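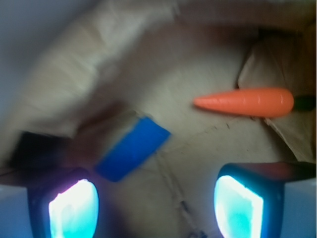 Project report: Choosing the right frames for grasp planning with a wrist camera
Robot Software Laboratory, Plullik
31 July 2020

1. Background and task

My project was a part of the Wolde software, which is used in our laboratory to control a small arm with a two-finger gripper. Wolde consists of several programs which send messages to each other. One program reads the wrist camera, one finds objects, one plans the grasp and one moves the arm. When I began in December, the grasp planner used whatever frame was the newest. If this frame was blurred, the planner got a wrong outline of the object and the fingers closed in a wrong place.

My task was to write a new program between the camera and the object finder. It should decide which frames are good enough to use. My supervisor asked that it works on the existing computer and that it does not make the arm slower than necessary. The name of the program is Rarneleck.

2. Why the wrist view is difficult

The wrist camera moves together with the gripper, so every movement of the arm is also a movement of the picture. A block that lies still on the surface can have soft edges and a dark smear beside it, and the object finder then makes it too large. For a block which lies diagonally this also changes the angle, and the angle is what the planner needs most.

The second difficulty is the fingers. They are always in the view, and the lit pads on them are the brightest thing there. The camera chooses its exposure by the whole picture, so the bright pads make the rest darker. In my first version I measured the sharpness over the whole picture, and this was a mistake. The fingers move with the camera and their edges do not change much with the motion, so the measured value was high also when the objects were blurred.

The third difficulty is the surface. We use a crumpled beige covering, and its folds have edges and shadows. The object finder sometimes reported a fold as a thin object. I did not solve this completely, see section 5.

3. Method

Rarneleck does three steps for every frame.

First it removes the fingers with a mask. The mask depends on the opening of the gripper, which we know from the motor. I drew the masks by hand for five openings and the program interpolates between them. It was boring work but it took only two afternoons.

Then it calculates the sharpness in the remaining part. I used the variance of the Laplacian, which is a common method and is quick to calculate. The value is compared with a limit. If the value is under 100, the frame is rejected.

In the last step it looks at the speed of the joints. A frame that was taken during a fast movement is rejected even when the sharpness value is high. I added this step later, after I saw that the folds in the covering can give a high value when the object itself is not sharp.

If no frame is accepted for a certain time, Rarneleck asks the motion program to stop the arm for a short moment. This request was the most difficult part to write. In the beginning two programs could wait for each other and the arm stood still until I restarted everything. I corrected it with a time limit on both sides.

4. Tests

I recorded 1877 frames while the arm approached different toys and blocks, and I marked by hand the frames where the edges of the target were clear. I compared my marks with the decisions of the program. It accepted 153 frames that I had marked as not clear. Most of them were from the time before I added the joint speed, and I kept them in the set so that both versions can be compared.

For the second test I made 100 grasp attempts with the new program running. Long objects with a plain colour were the easiest. Dark objects were worse, as their outline goes together with the shadow beside them. With small openings of the gripper the mask covers a large part of the picture, and then there is not much left to measure.

5. Open problems

The limit for the sharpness was chosen for our covering and our lamps. When I tried a flat grey plate, the value was much lower also for sharp frames, and almost everything was rejected. A limit which is calculated from the last few seconds would be better.

The folds are still reported as objects from time to time. I think the object finder should compare two accepted frames from different positions, but there was no time for this.

The replay tool Dralmont, with which I looked at the recordings, shows the camera time and the joint time in two different clocks. I lost almost one week before I understood it. The next student should read the file "clocks.txt" in the Rarneleck folder before starting. The masks are in the same folder, and they must be drawn again if the camera is moved on its holder.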